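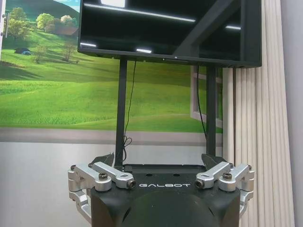 The Wall Behind the Screen

A black monitor on a stand, set in front of a big landscape mural, with a beige curtain hanging to the right of it. I have come across some version of this arrangement in dental offices, hotel lobbies and the front rooms of my relatives, and I think it is usually a mistake.

I like murals. A large landscape on a wall makes a room feel less like a box. My objection is to paying for one and then parking a screen in front of it. The middle of a landscape is where your eye wants to go, and a monitor puts a dark rectangle there.

My neighbor Reynaldo Ambrosio did this in his den in March. He spent $282 on the paper and hung it himself over two evenings. Then he rolled the TV back to where it had always been, because that was where the outlet was. I told him the outlet should have been the first thing he looked at. He said he hardly notices the screen anymore. I notice it every time I go over.

Eluned Cadwaladr, who hung wallpaper in Vaughan for years, disagrees with me. Her view is that a screen on a plain white wall looks worse, and that a busy background at least gives you something to look at when the set is off. I can see that for a bedroom. In a room where people sit and watch things, a detailed picture on all sides of the screen pulls at your attention, and you end up enjoying neither one.

The stand is the good news. A screen bolted to the wall means holes in the mural and a patch job later. One on a stand can be moved for the price of a longer cord. Try it on a side wall for a week before you decide you can't live with it there.

Curtains I would leave alone. Plain beige is dull in a catalog and very useful next to a picture that size. A print would compete with the mural. If the fabric covers part of the landscape, push it back as far as the rod allows.

Reynaldo has more than five feet of bare wall by his closet door. I have offered to help him carry the TV.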